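Planning and Paying for Equipment
Handout 3: Household-Task Robots and What Goes Around Them
Course notes, Gululberg evening program in automation

Before we start, please have your budget sheet from last time in front of you, even if it's a mess. Mine was a mess the first time I did one too, and it got better with a little company and a lot of erasing.

Last time we talked about the price of the robot itself, and I could tell from the sheets you turned in that most of you stopped there. I understand why! The robot is the big line, the one everybody at the meeting wants to argue over, and after that the rest feels like small change. But I'd like you to spend this session on the small change, which has a way of adding up while you are looking at something else.

Our running case is the laundry job, loading and unloading a front-loading washer. I chose it partly from fondness and partly for the way it drags in so many kinds of cost at once. Cloth is soft and never sits the same way twice. The door has to be opened and moved clear, and the opening is round and low, so the arm needs reach as well as room for its own elbow. Each of those facts turns into a line on your sheet sooner or later, and I would much prefer that you find it in May, when you are planning, than in the week the crate arrives. 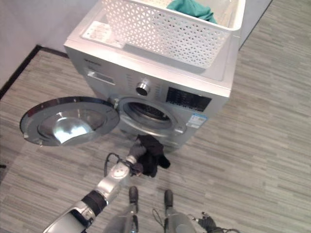

So let's go through the lines in the order I like to write them. You may find an order that suits you better, and that's fine, as long as every line gets a home.

The arms and grippers come first. Price them separately, even when the seller bundles them. Grippers take the knocks, and they wear at a different pace from the arm they are bolted to. For the class project we assume the two-armed Hestis package, with 2 grippers fitted and one spare on the shelf. If you leave out the spare, write down how long you could stand to wait for a replacement, and then put a cost on that wait.

Next is cabling. Cables bend every time a wrist turns, and they like to find a corner to catch on. Put in a line for replacement cables and another for the clips and sleeves that keep them close to the arm. It looks fussy on paper, I know, but please do it anyway.

Then comes the work site, and this is where I get long-winded, so bear with me. You need the appliance the robot will work on, with its hookups if you mean to run it, and you need floor space in front of it and on whichever side the door swings. Measure with the door all the way open. A student plan I read a few years back had everything right except that, and the whole layout had to be turned around after the outlets were in (a sad and expensive afternoon). Add the baskets and a good mixed pile of cloths in light and dark colors, thick and thin.

Staff time belongs on the sheet as well. Someone sets the job up, someone stays within reach of the stop button, and someone puts the cloths back for another try. For our case, allow 9 hours of staff time a week until the routine settles, and then look at it again with fresh eyes.

Last is the service plan. The class packet has two made up for comparison, Testa and Junis. Testa costs less each month but charges for every visit. Junis charges 173 dollars a month with visits included, parts extra. Work out how many visits it would take for Junis to be the better buy, and show me your steps, please, even the wrong turns.

For next session

Redo your budget sheet with all the lines from this handout. Keep one-time costs in the left column and repeating costs in the right.

Draw the floor plan to scale, door open, with the robot in its working position and a clear path for a person to walk past.

Write a short paragraph, half a page at most, on which line you trust least and what you would do to firm it up. A phone call to a supplier counts, and so does a morning with a tape measure.

Bring two copies, one for me and one to trade with your neighbor. If you get stuck on the service plan question, come early and we'll sit down with it together. I'm usually in the room by 5:30 with the coffee on.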